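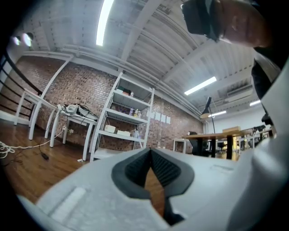

The Horurham Automation Center held its open day in August, and this thread has been opened to collect the observations of members who attended. The center demonstrates manipulation work with hand-held grippers on its upper workshop floor, and the program was arranged so that visitors could follow one complete recording session before putting questions to the staff. The gripper used in the demonstration has two dark gray textured finger pads that meet in a V, set in a white housing. Shelving with plastic bottles and boxes stands against the brick wall, at a height a visitor could reach without difficulty. Attendance for the day was given at the closing session as 133. Members are asked to keep replies to the demonstration itself. Questions about membership fees belong in the general section.

Posted by: workcell_moderator
Section: Visits and Open Days
Thread: Horurham open day, member reports

Reply from tolerance_stack

Thank you for opening the thread. I attended the morning session and found it well prepared. The presenter first moved a bottle from one shelf to another by hand, then repeated the same motion with the gripper, and invited the group to note where the two differed. The wrist angle was the obvious point. With the gripper the operator has to commit to an approach direction much earlier.

My reservation concerns the time allowed. Each group had 13 minutes at the shelving, and a good part of that was spent on introductions. Several people in my group left without having held the tool.

Reply from gosar_line2

I attended on behalf of the Gosar packaging site. Our interest was in whether recorded hand motions of this kind could shorten the setup of a new pick routine. According to the presenter, the set collected for the bottle task stands at 921 recordings, and the target before training begins is 1,000. I would have liked to hear how many of those were rejected on review. I asked, and was told that the figure would be included in the written summary.

We change bottle shapes twice a year. A method that requires a collection of that size for every change would not be practical on our line.

Reply from tolerance_stack

With respect, I understood the figure differently. The presenter stated that the collection covers several container shapes and that a new shape would be added to the existing set. The comparison with your line may therefore be less unfavorable than you suggest.

Reply from gosar_line2

That was said in answer to a question about boxes. I do not recall the same assurance for bottles. I am willing to be corrected if the summary shows otherwise.

Reply from pneumatics_desk

I must record some disagreement with the general tone so far. An open day for industrial members should show a machine performing the work. The session I saw consisted of a person performing the work with a tool in hand, followed by a recorded clip of an arm repeating it. The clip was short and contained no failures. Members who traveled a long distance were entitled to expect a live run.

The Marinescu demonstration last year was smaller, but the arm was running when we arrived and it was still running when we left. It dropped parts in front of us, and the staff explained why.

Reply from workcell_moderator

The invitation described the day as "an introduction to demonstration recording by hand." It did not promise a live arm. I accept that the wording could have been placed higher on the page. The remark will be passed to the organizers.

Reply from flestton_training

I am responsible for apprentice instruction at Flestton and brought a group of second-year students. For our purposes the hand-held format was the correct choice. The apprentices could try the grip themselves, feel how far the pads had to close before a bottle was secure, and compare results with one another. A running arm behind a guard would have held their attention for a shorter time.

Two points for any member planning a similar visit:

The workshop floor is reached by a staircase. Please notify the center in advance if a member of your party requires other access.

Loose sleeves should be rolled back before the tool is handled. The staff mentioned this only after the first turn.

Reply from pneumatics_desk

I do not dispute the value for apprentices. My objection is that one program was offered to two audiences. A separate hour for plant engineers would resolve it.

Reply from flestton_training

On that we agree. I would support a request to the center for divided sessions.

Reply from tolerance_stack

I would support it also, provided the plant session retains the handling exercise. I learned more in my one turn at the shelf than from the clip. The first bottle I lifted rotated in the pads because I had gripped it too near the neck, and the presenter used the error to explain why failed attempts are kept in a separate folder.

Reply from gosar_line2

Is that folder counted in the total given to us?

Reply from workcell_moderator

I have forwarded the question to the center together with the request for divided sessions. The written summary will be attached to this thread upon receipt. Until then the thread remains open for reports from members who attended the afternoon session.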